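April, posted by the Brovport workshop desk
2 min read

Ticket: Indar label printer skips every other label

Okay, so this one ate my whole morning! The Indar started feeding blanks right after I loaded a fresh roll of 200 (the Lasden ones, same as always). I restarted it, swapped the cable, reinstalled the driver, still blanks. Calibration stopped at 16 every time and threw error 32.

Then I checked the page setup and the label height had gone back to the default. I typed ours in, ran calibration again and got a clean strip, yay! 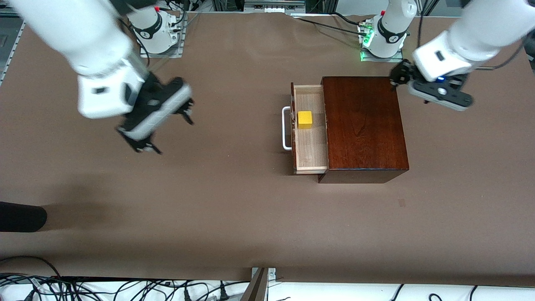
Reddish-brown cabinet, drawer out, yellow cube inside.

I still get a faint gray line down the left side of each label. I've wiped the print head twice and it keeps coming back, so I'm leaving this open. Anyone at Dhillon seen it?

3 comments · 2 shares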